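Tendeck › Hot Tubs & Swim Spas › Covers & Lifters

The Mimilus Hot Tub Cover

2020-02-13 | By Ákos Juhász

We use cookies to remember what's in your basket and which color you keep changing your mind about. OK / Settings

A hot tub cover has one job and it does that job for most of the day, every day, while the tub itself gets all the compliments. Then it soaks up water, sags in the middle, starts to weigh as much as a sofa, and you notice it. If you have reached the stage where getting into the tub takes two adults and a short argument, this is your page.

The Mimilus is our standard replacement cover. It is a two-piece folding cover, tapered so that rain runs off toward the sides, with a foam core sealed inside a plastic wrap and a marine vinyl skin zipped over the lot. We make it to your measurements, in square, rectangular, round, octagonal and "the guy who sold us the house built it himself." That last one takes longer.

What you get

Two foam panels, joined by a hinge that runs the full width of the cover. The hinge has its own strip of foam underneath, to stop steam from sneaking out along the fold. Plenty of cheap covers skip this. You can find them on a cold morning by looking for the line of melted snow.

Four tie-down straps with locking clips and two keys. The keys are identical. You will lose one by spring and the other will live in a kitchen drawer with the dead batteries, so we sell spares.

Two carry handles, stitched and then stitched again. Please lift with these and leave the skirt alone. The skirt is the flap that hangs down over the lip of the tub, and it was never meant to carry anything heavier than its own opinion of itself.

A zipper on the underside, so you can take the skin off if the foam ever needs replacing. Most people never open it. A few open it on the first day to see what's in there. It's foam.

Measuring your tub

Measure the outside edge of the acrylic lip, across both ways, with the old cover off. Do not measure the old cover. It has spent years shrinking in the sun and bulging in the rain, and it will lie to you.

Next, measure the corners. Lay a straight ruler along each side so the two rulers cross past the corner, then measure from where they meet back to where the curve begins. If that sentence made you want to lie down, cut a piece of cardboard to match the corner, trace it on paper, and mail us the tracing. Sigrún Eskildsen in our pattern room has a wall of these and seems to like them more than the ones people send by email.

Tell us which way you want the fold to run. It should match your lifter, if you have one, or the side you usually get in from if you don't. We can't flip it afterward. People ask.

Write down the skirt length too. The usual depth suits a tub that stands by itself on a patio. If yours is sunk into a deck, you will want a shorter skirt, or a set of slits where the deck boards meet the lip. Mark these on the order form under "Other," and draw a little picture if words fail.
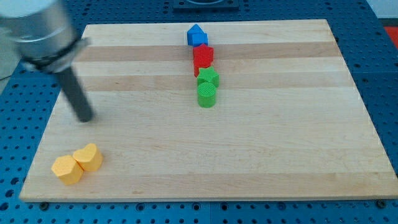
Light maple, with two darker bands.

Colors

Slate, Walnut, Sand and a dark green that the catalog calls Fern and everyone in the building calls Pond. Dark colors hide dirt and get warm in the sun. Light colors stay cooler and show every leaf. Pick the problem you would like to have. Swatches are free, and we would much rather mail you a swatch than hear that Walnut is "more of a reddish brown than I had pictured." It is a reddish brown. Walnuts are just like that.

Does it fit my lifter?

The Mimilus works with most lifters that hold the cover at the fold, including our own Fung side-mount arm. The Fung bolts to the cabinet and swings the folded cover down behind the tub, so you need clear space back there — 13 inches, measured from the cabinet to the nearest wall, fence or rosebush. Roses lose, but they take it out on the vinyl first.

If your lifter is an older under-mount type, check that its bar fits in the gap under the hinge before you order. Send us the model name if it still has a sticker. If the sticker has faded to a white rectangle, send us the width of the bar.

Looking after it

Wipe the top with mild soap and water, rinse it, and follow with a vinyl protectant that has no petroleum in it. We sell Zestero, which comes in a spray bottle and smells faintly of oranges. Keep bleach, kitchen degreaser and tire shine away from the cover. Somebody tries tire shine every summer and it does look fantastic for a week.

After you add shock treatment, leave the cover off until the smell has cleared. Strong sanitizer fumes trapped under a closed lid will eat the underside faster than any weather. Keep the water balanced for the same reason, and for your skin, which also has to be in there.

Brush off snow with a soft broom. No shovels. And nobody sits, stands or dances on the cover, however firm it feels. It is a lid. Always strap it down and lock it when you get out, especially if there are children anywhere near the yard, yours or otherwise.

Warranty

The skin and stitching are covered for two years from delivery. The foam core is covered for the same period against taking on water through a faulty seal. We don't cover dog damage, barbecue damage, or the kind of hole that is exactly the size of a patio umbrella pole. We will sell you a patch kit for all three, at a friendly price, with very few questions.

Delivery

Each cover is cut to order and leaves our shop in 10 working days. In December we are slower, as that is when the whole country lifts its old cover for the first time in months and puts its back out. The cover arrives folded, in a long flat carton, and it will not fit in your hallway. Have a spot ready outside, out of the wind. An open cover makes a pretty good sail.

Check the carton before you sign. If a corner is crushed, write that on the driver's slip and send us a photo the same day. Made-to-measure covers can't be returned if the measurements on the form were wrong, so read them back to another person before you hit send. If our cutting was wrong, we make you a new one and we pay the freight both ways.

We don't take the old cover away. Your town dump probably will, if you can get it into the car. Letting it drain on its edge for a few days first helps a great deal, and so does a neighbor with a pickup.

Join the Tendeck newsletter: water care tips, cover sales and the odd complaint about pine needles. Enter your email to sign up. You can unsubscribe whenever you like.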